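3.2 Workspace and data recording

The build was carried out in the shared workshop at Rekville between July and the end of the autumn.
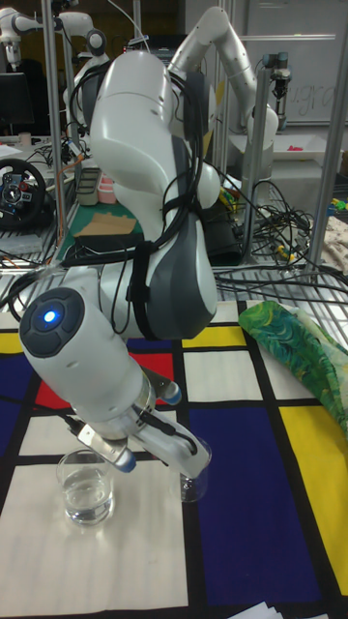 Figure 2. Arm and gripper over the patterned tablecloth, with two clear glasses. The wire shelf is behind.

Bench time at Rekville is booked in half-day slots, so the layout had to survive being packed away and put back by other people. Barrios and Rowlands marked the table position on the floor with tape and kept the same cloth throughout. A plain cloth had been used in the first weeks, but the printed grid made it easier to see when the table had been moved, and we kept it for that purpose. The cloth creases when it is folded for storage. We did not iron it.

Glassware was the hardest class of object in the set. The edges of a clear tumbler change with whatever lies under it, and a glass standing across two colours is often split into two objects by the segmentation step. Water makes this worse in some positions and better in others - we found no simple rule. All trials with glass were therefore repeated on white, yellow and blue areas of the cloth.

In total 3,664 grasp attempts were recorded, of which 1,155 involved glass. A further 594 were discarded before analysis, mostly for timing faults between the camera and the joint log. Each session began with 12 calibration poses, and a session was abandoned if any pose had to be repeated more than twice.

The fingertips were fitted by Costache and replaced when the grip became uneven. Wear was judged by eye, which is a weakness of the method - see Section 5. The last recording session was held on Sat 27 November, after which the controller settings were frozen for the tests in Section 4.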